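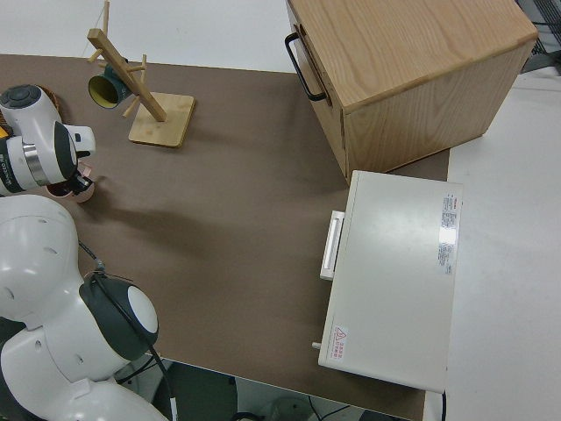 Cell Operator, Break Room Service - Skallport

Skallport is moving mug handling at its Balier site to a robot arm. Staff who used to clear and rack mugs by hand now supervise the cell, log faults and correct grips. We are hiring 8 operators. Shifts run 10 hours. No programming required - training is paid. 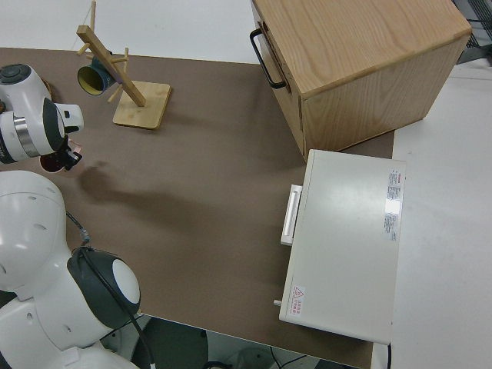
Blandine Maillard moved over from manual clearing in December and says her wrists hurt less, but that she spends more of the shift reading logs than she expected.

Apply at the Balier front desk, quoting reference 864.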